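To: darbridge-robotics list
From: Kibet Owino
Subject: Re: Sorting task, cylinder stock

On Sunday Heloísa Tavares wrote:
> The gripper still drops the plastic cylinders when it takes them
> by the rim. Can we have the hand trials before we change the pads
> again? Also, is 447 still the right build of Tiltetura?

Yes, stay on 447. The later build resets the wrist offset at start-up and I have not found out why.

On the pads, please leave them. I ran 40 picks with the force limit lowered and lost 3, all from pieces lying on their sides. Upright ones gave no trouble. The hand trials are being done at the desk with the recess, one piece at a time from a mixed pile, both hands allowed. 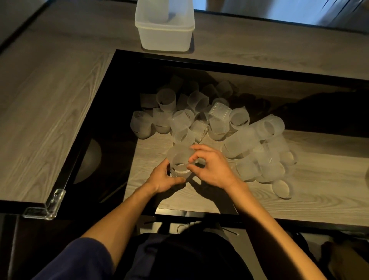 Log the grip as "rim", "side" or "both" and nothing else, or the Kovine script will reject the row. Trials with no grip entry should be deleted, not left blank.

I need the files by 18:00 on the day before the next club meeting.

Kibet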